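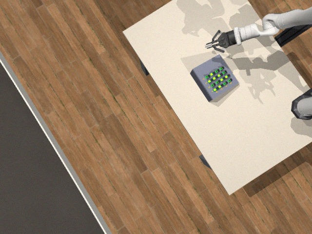
Home | News | Working Groups | Archive | Contact

New house rules for simulated test cells

From August, every group at Skenwood that sends us results from a simulated robot cell is asked to follow the same short set of rules. The draft was open for comments during the spring, and we received 74 of them. I thank everybody who wrote, also those who wrote only to say that the draft was too long. It is shorter now.

The reason for the rules is simple. Last year two groups tested the same peg board task, with two arms at one table, and they reported success rates which were very far from each other. We needed several weeks to understand why. One group placed the board at a new angle in each run, and the other group kept it square to the table in all of them. Both had done careful work, but their reports did not mention the angle at all.

These are the main points.

Write down the start state. The report must give the position and the angle of the work piece, the joint positions of both arms, and the opening of each gripper. If one arm has no task in the test, it is still part of the cell and its parked position must be given. A parked arm can block a path, and it can throw a shadow over the place where the vision system is looking.

Fix the lights, or say how they change. Many of the comments were against this point, because the authors train without cameras. For them one line in the report is enough. For all others, please give the number of lights, their direction, and if the shadows are hard or soft. The Bevstead group found that their detector lost small pegs when an arm shadow was lying across them, and they would not have found it with shadows turned off.

Run enough trials. The minimum is now 900 for each setting, with the random seeds saved in the same folder as the results. In the draft the number was higher, but smaller groups told us that it would cost them too many nights of computer time.

Keep a safe distance during approach. The open fingers must stay at least 20 mm above the highest point of the work piece until the controller gives permission to go down. Some of you asked why this is necessary when nothing can break in simulation. The same controller code later goes to the real cell, and habits go with it.

Report contacts which were not planned. A run where the gripper touches the block from the side and still finishes the task is counted as a success with contact, in its own column. Please do not put it together with the clean runs.

The template for the report was made by the Grata team and it is already on the shared drive. The checking script from Phan reads the template and tells you which fields are empty. It does not check if the values make sense, so a second person in your group should still read the report before you send it.

Reports which are older than 18 months do not need to be changed. If you want to compare a new result with an old one, please repeat the old test under the new rules first.

Questions can be brought to the open hour on Thursday, in the usual room. The part about force limits is not finished and will come in a later issue.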